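About Sumemis

Home | Hose and conduit | Caps and ends | Trade accounts | About us | Contact

Sumemis supplies flexible hose, ribbed conduit and the caps, cuffs and couplings that go on the ends of them. We sell to repair shops, caravan and boat fitters, schools, small manufacturers and anyone at home with a split hose and a vacuum cleaner they would like to keep. We are based in Iswood, where we have a trade counter, a cutting room and a store.

Last updated 4 Nov 2018

How the business started

Parveen Hettiarachchi began Sumemis after working as a buyer for a firm that fitted out workshops. A good part of her day went on finding short lengths of hose. The makers sold full coils and the shops sold whatever came in the packet, and a customer who needed 3 metres with a cap at one end usually ended up paying for far more than that.

She took a small unit in Iswood, bought coils in the sizes she had been asked for most often and cut them to order. The first price list was a single sheet. The caps came later, when customers kept asking for something to close off the end they weren't using.

Kasun Uddin joined to run the cutting room and is now a partner in the business. He had been repairing floor cleaning equipment and knew which hose ends fail first and which ones come off in people's hands. Most of our own cap sizes were drawn up by him.

There are nine of us now. Everyone who answers the telephone has also worked at the cutting bench, so you can ask a question about fit and expect a proper reply.

What we keep

Ribbed conduit is our main line. It is bought to keep cable tidy and protected, and the ribs let it bend without folding flat. We keep black and grey in all the common sizes and can get other colours to order. It is sold by the metre, or in coils of 100 metres for trade customers.

Smooth-bore hose is ribbed on the outside and flat inside. It is better for dust, chippings and anything else that would catch in the grooves. It costs more and is a little stiffer. If you are replacing a hose on an extractor, this is nearly always the one to ask for.

Drain and waste hose is stocked in the sizes used on sinks, washing machines and caravan tanks. We don't sell hose for drinking water or for gas. Please go to a specialist for those.

Caps, cuffs and couplings make up the rest. A cap closes an end. A cuff gives a plain round end that will push into a machine or on to a pipe. A coupling joins two lengths. People mix these names up and it doesn't matter much, as long as you tell us what the end has to do.

We also keep clips, ties and grommets, and a box of odds and ends at the counter which is sold by weight.

The Erna range

Erna is our own range of caps and cuffs. It comes in 19 sizes, each marked with its size on the inside. They are made to grip ribbed hose by the ribs, with no glue and no tape, and they can be taken off and used again.

We started the range after a run of returns. The caps we had been buying in were made for smooth pipe. They went on well enough and then worked loose whenever the hose was bent near the end. Kasun altered the inside shape, made a set for us to try and gave them out to regular customers with a note asking for complaints. Several complaints arrived. The second version had a longer skirt and a slightly softer lip, and that is the one we still sell.

Erna cuffs fit both our ribbed conduit and our smooth-bore hose. They will fit a good many other makes as well, but please measure first.

Lévesque fittings

We are a stockist for Lévesque, who supply our screw couplings and angled ends. We have dealt with them since our second April of trading. Their fittings are sold under their own name and we don't rebrand them. If a Lévesque part is out of stock with us we will tell you how long it is likely to take, and you are free to cancel.

Measuring for a cap or cuff

Most returns come from a wrong measurement, so we have put the method on this page as well as on the order form.

Measure across the outside of the hose, from the top of one rib to the top of the rib opposite. Take the reading away from the end, where the hose may have been squashed. Turn it a quarter of the way round and measure again. If the two figures differ, send us both.

Then measure the inside. You can do this at a clean cut end with an ordinary ruler, although callipers are easier.

For a cuff that goes into a machine we also need the size of the opening. A drawing on the back of an envelope is fine. You may post us the old part if you would prefer, and we will match it and send it back with your order.

Putting ends on

If you order hose and ends together we can send them loose or made up. Made-up lengths are put together in the cutting room. The hose is cut in the valley between two ribs, the cut is cleaned, and the cap is then lined up with the hose and pushed on straight. Erna caps should be turned slightly as they go on, until you feel the lip drop behind the first rib.

If you are doing it yourself, work on a flat, clear surface with both parts well supported. Hold the hose close to its end. Held further back it will bend away from you and the cap will start on at an angle — take it off again if that happens, and don't force it. In cold weather, leave the hose indoors overnight before you begin.
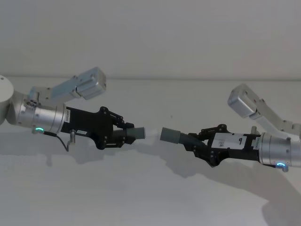 Returns and old parts

Unused caps, cuffs and fittings can be returned for a refund within the period shown on your receipt. Cut hose can't be returned unless we have cut it wrongly. If we have, we will send the right length and you can keep the other.

We take back old Erna caps in any condition. The sound ones are washed and sold at the counter at half price. Broken ones go back to be ground up and used again. Please take off any clips and tape before you hand them in.

Offcuts of ribbed conduit are free to schools. We keep them in mixed bags, and a teacher only needs to ring ahead so that we can put one aside. Longer pieces go quickly.

Trade accounts

Trade accounts are open to any business or school. There is no minimum order. Account customers can have their usual lengths kept on record, so that a repeat order can be placed by giving the part name and the number wanted. Coils are delivered on our own van within Iswood and by carrier everywhere else.

Visiting us

The counter is open from 9 until half past four on working days, and shuts for lunch. Parking is at the side of the building — please leave the roller door clear for deliveries. Bring the old part with you if you can, or the end of the hose it came off.

For questions about sizes, ask for Kasun Uddin. For accounts, invoices and anything to do with Lévesque fittings, ask for Parveen Hettiarachchi. Letters and parcels should be marked with your name and a telephone number.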